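Lorkano publishes setup and maintenance procedure for the Pastel corridor robot

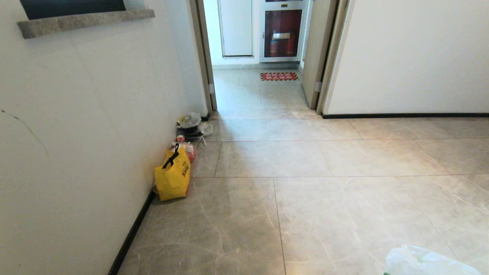 Photo: Lorkano

CUVMONT, 18th October – Lorkano has published the full setup and maintenance procedure for Pastel, its wheeled indoor robot for carrying bags and small parcels along the corridors of shared buildings. The document, issue 8 of the service manual, replaces all earlier issues and applies to every unit fitted with the Kioko navigation module. It can be downloaded by registered service partners and will be supplied in print with new machines from November.

The manual is written for the technician who installs one robot on one floor. Earlier issues covered the machine and the building separately, and the installer had to move between two booklets during commissioning. Issue 8 puts both into a single sequence, beginning with the floor survey and ending with the signed handover sheet.

Floor survey

The survey is carried out on foot before the robot is unpacked. The technician records the floor covering, the position of each door and the side on which it opens, the colour and height of the skirting, and any fixed equipment such as fire cabinets. Large floor tiles with dark grout lines are entered as "jointed, hard". This selects a softer wheel response and stops the joints being logged as small impacts. A dark skirting board against a pale wall is entered as a high-contrast edge, which the navigation module can use as a guide line.

Mats are entered separately. A printed mat with a striped border can be read by the downward sensor as a change of level, and each one must be marked on the map by hand. Mats in front of fire equipment are always mapped as keep-out areas. The robot may pass them but may not stop or turn on them.

Doors that open into the corridor are mapped twice, once closed and once fully open. The open leaf reduces the usable width, and the lower hinge side must be checked for clearance against the robot's front cover.

Camera and sensor setting

The head camera is set after the machine has been standing on a level floor, switched on, for 30 minutes. The technician loosens the two locking screws, aligns the camera with the centre mark on the chassis and sets the tilt so that the floor fills the lower two-thirds of the view. The screws are then tightened in turn, a little at a time. Tightening one fully before the other will pull the camera to one side.

Exposure is set with the corridor lights on and the far door open. A bright outer hallway at the end of a darker corridor is the usual cause of poor door detection, and the new procedure requires the setting to be made under that condition. Faint reflections from overhead lighting on tiled floors are dealt with by a filter in the Kioko software, which is off by default and must be switched on for hard floors.

Items left along the wall

Issue 8 adds a section on objects standing on the floor. Shopping bags, packaging and clear plastic bags are common in residential corridors and each behaves differently in front of the sensors. An upright bag in a bright colour is detected reliably. Clear or translucent plastic is harder to detect, and loose plastic lying on the tiles can be drawn under the front wheels.

The commissioning test now includes a run past bags placed against the skirting. The robot must keep its set side clearance on each pass in both directions. If it fails, the technician cleans the lower sensor window, repeats the camera setting and runs the test again. A second failure is reported to Lorkano under service code 3364, and the unit is taken out of use until a reply is received.

"Most of the calls we get about side clearance end with a cloth and a screwdriver," said Efa Jenkins, service manager at Lorkano. "The camera has moved a little, or the lower window is dirty. We have put those two checks first in the fault table so that people do them first."

Routine care and repair

The weekly check covers the wheels, the lower sensor window and the charging contacts. Hair and thread are removed from the axles with the robot switched off and raised on its service stand. The sensor window is wiped with a dry, lint-free cloth. Solvents must not be used, as they cloud the coating.

Drive belts are inspected monthly and changed as a pair. The belt cover is held by 9 screws of one length, replacing the mixed set used on older machines. After a belt change the wheel calibration must be repeated, but the floor map is kept.

"A belt change used to mean a new survey as well," said Oduor Kombo, who led the rewrite of the manual. "The map now stays in the navigation module and the calibration is stored with the drive. You can work on one and leave the other alone."

Availability

Issue 8 is available now to registered service partners through the Lorkano service portal. Owners of older units without the Kioko module should continue to use issue 7, which remains on the portal.

Press contact: Lorkano Service Communications, Cuvmont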